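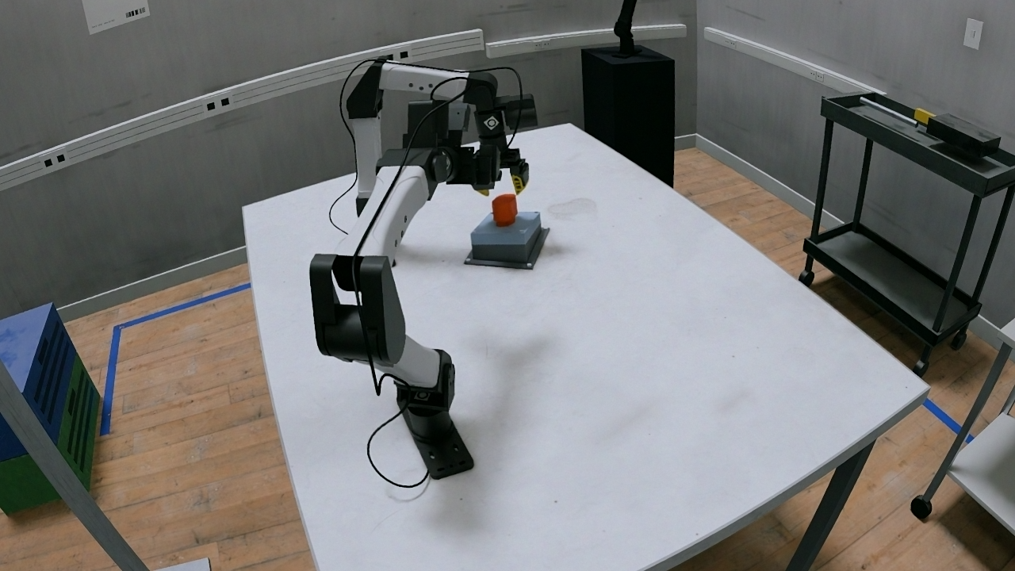 Salenden Orchard Survey: progress report to the Yuen Fund
Second year, covering spring and summer
Prepared by Sum-yee Mok, project lead
7 October 2026

Where we are

The survey set out to find, map and identify the old apple and pear trees still standing in the Salenden valley, and to graft the ones at risk before they are lost. At the end of this period we have 1,430 trees on the map. Of those, 942 have been visited at least once in fruit and have a full record, meaning position, trunk girth, condition, photographs and a fruit sample. The rest were mapped in winter or early spring and still need a visit when there is fruit to look at.

The fieldwork is on schedule. Identification is behind schedule, and grafting is slightly ahead. The budget is under by a small amount in travel and over in laboratory fees. Each of these is covered below.

Fieldwork

We worked the east side of the valley from April to June and moved to the river farms in July. Access was better than last year. Most landowners had heard of us by then, and several had written to ask when we would get to them. Two farms on the upper road refused access and we have left them off the map. One of these may change hands over the winter, and we will write again after that.

A late frost in the second week of May took most of the blossom below the bridge. Trees there carried very little fruit or none, so we could not get samples from them. We recorded position and condition only and have put them down for next year. The higher orchards were not affected and some had a heavy crop. Early varieties were dropping by the end of July, a week or more ahead of what the old grower notes led us to expect, and we missed a few as a result.

The recording form was shortened in June. The old version asked for canopy spread in two directions and an estimate of age. Different surveyors were giving very different ages for the same tree, so we dropped the question and kept girth, which can be measured. Canopy spread is now one figure. Records made on the old form have been converted and the original sheets kept.

Identification

So far we have sent fruit from 200 trees to be named by eye, using shape, flesh, core and season. A name was agreed for a little over half. The others came back as unknown, or with two or three possible names. This is normal for old farm orchards, where many trees were grown from seed and never had a name at all, but it leaves us short of the target in the grant agreement.

Leaf samples were taken for DNA testing wherever the fruit could not be named. The first batch went to the laboratory in June and the results arrived in the middle of September. They settled most of the open cases on the Zarken farm, where a row we had recorded as four varieties is all one, with the differences in size and color coming from shade and poor soil at the north end. The second batch is with the laboratory now. We have been told to expect results in December.

The find of most interest this season is a late cooking pear on the Gullovano land, close to the old press house. It does not match anything in the reference set. The family calls it the wall pear and remembers it being stored in straw until spring. There are two trees, both in poor shape, one with a split trunk. We took leaf samples from both and have marked them as first priority for grafting this winter.

Grafting and nursery

We planned to graft trees from the most at-risk group in March and did so, using dormant wood cut in January. Take was good on apple and poor on pear. The pear wood had been kept too long in the cold store, and some of it had dried out by the time it was used. Next winter we will cut pear wood later and use it within three weeks.

The young trees are in the rented plot behind the school. They were watered by hand through August while the tap was out of order. Rabbits got in under the west fence in July and stripped the bark from 10 trees. Seven of these will not recover. The fence has been dug in along that side, and every tree now has a guard. We still hold at least one living graft of each variety that was damaged.

Public days

Two open days were held in the village hall, one in June and one in September. People brought fruit from their own gardens to the second one, and several of those trees have been added to the list for a visit. A grafting class in March was full. We have been asked to run it twice next year and would like to, if the grant can cover the extra rootstock.

Budget

Travel is under budget since surveyors shared vehicles and the river farms are close together. Laboratory fees are over, as we sent more leaf samples than planned. The price per sample has not changed. Tree guards were not in the original budget and were paid for from the small equipment line, which is now almost used up. A full statement is attached as Annex B.

We ask the Fund to agree to two changes. The first is to move the unspent travel money to laboratory fees. The second is to extend the date for the identification report by three months, so that it can include the second batch of results and any further samples we send over the winter. Neither change affects the total grant.

Plans for the next period

October and November: last visits to late-keeping varieties, mostly on the upper farms. Fruit from these trees goes into store and is checked again after the new year, as several cannot be named until they ripen.

December: second set of laboratory results. Write to landowners with the names of their trees where we have them.

January and February: cut dormant wood, apple first. Move last year's strongest trees out of the nursery to the two host orchards. Agreements with both hosts have been signed and copies are in Annex C.

March: grafting, starting with the Gullovano pears. Grafting class. Draft of the variety list to be sent to the Fund for comment.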